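Plorner Kitchen Sorting Project
Progress report to Humance, 8/6/23

Work in July

In July we continued to sort the tableware of the Wullano house. Until now 424 pieces are checked and 265 of them are already back on the shelves. The cups took more time than we planned, as many had no place in the old list. We now write the color of each cup in the list, for example light blue, and this makes the search easier. 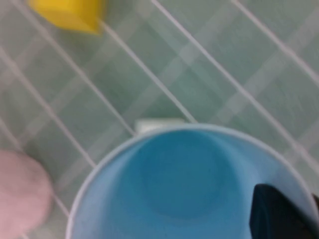

Next steps

The plates and bowls are left for the next period. We need 5 more storage boxes, and we ask you kindly to approve this cost. The work should be finished in roughly 2 weeks after the boxes arrive.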